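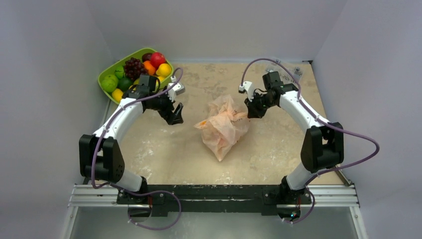
Fig. 2. Fruit in a green basket, with the bag beside it on the table.

Section 4: Setting up your Flito kitchen scale and making your first fruit entries

Okay, batteries are in and the feet are on (if they aren't, go back to Section 3, I'll wait). Now we get to the part I like, where the scale starts being useful for your preserving log. I've set up a lot of these at my own kitchen table and I still do it in this order every time.

Before you start

You'll need the scale, your log sheet or notebook, a bowl or basket that holds a decent pile of fruit, and a thin produce bag. Mixed fruit is great for practice. Grapes especially, because you can pull off a few and watch the number move!

4.1 Find a good spot

1. Put the scale on a hard, level surface. Stone and tile are fine. A folded dish towel is not, and neither is that wobbly cutting board we all own.
2. Push down gently on each corner. If it rocks, turn the foot under that corner until it stops.
3. Keep it away from the stove fan and open windows. Moving air can make the last digit jump around.

4.2 Choose your units

1. Press and hold MODE until the display blinks.
2. Tap MODE to go through grams, ounces, and pounds with ounces.
3. Stop on grams and let go. It saves on its own after a moment.

Note: Every recipe in the Nerimari jam booklet is in grams. You can use ounces if you really want to, but you'll be doing math with sticky hands.

4.3 Zero out your basket

1. Turn the scale on with nothing on it and wait for the 0.
2. Set the empty basket in the middle of the plate. Mine reads 194.
3. Write that number on a piece of tape and stick it to the bottom of the basket. (Best trick in this whole guide, and I stole it from Siiri Savolainen, who labels everything she owns.)
4. Press ZERO. The display goes back to 0 and you can start adding fruit.

If you lift the basket off now, you'll see a minus number. That's fine! Put it back and carry on.

4.4 Weigh and log

1. Add fruit until the display says 1000, which is one batch for most of the booklet.
2. Write down the fruit, the weight, and the date. I put mine like this: plums, 1000 g, 12 July 2019.
3. Take out the pits and stems, then weigh again. Log this as your clean weight.
4. Sugar goes by the clean weight. I mixed those up last June and got something closer to candy.

For a small amount, skip the basket and use the bag. Lay it flat on the plate, press ZERO, and then fill it. Make sure the sides don't droop onto the counter or you'll get a low reading.

Caution: Don't pour hot fruit or syrup into a bag on the scale. Use a heatproof bowl, and put a trivet under it.

Caution: Never rinse the scale under the faucet. Wipe it with a damp cloth and dry it right away, including around the buttons.

4.5 If the number looks wrong

The display shows Err: there's too much on the plate. Take everything off, turn the scale off and on, and weigh in two loads.

The number keeps creeping up or down: check the feet first, then the batteries. Mine did this for a whole afternoon and there was a grape stem stuck under the plate.

It shuts off while you're pitting cherries: that's the timer. Section 5 covers how to make it longer.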